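Play kitchen sort-out, day one of me finally doing it. The whole lot came out of the bin and onto the white table.

1/ Rule so far: dishes in one tub, food in the other. The green colander counts as a dish. So does the mint cup.

2/ Ketchup bottle stays. It gets used in every single meal served in this house, including cereal.

3/ Small fruit is the problem. Berries end up under the couch, so they're getting a zip pouch.
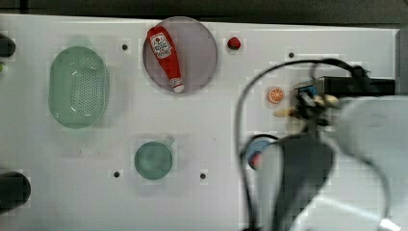
4/ The tubs are from the Qaisi store in Prarkcombe, $7 each. Lids fit fine — the latches are a bit stiff for a four-year-old.

5/ Doubles go in a bag for the church sale in February. Kept one orange slice, one plate per kid, and the blue container.

6/ Tub labels tonight after bedtime, if the tape holds out.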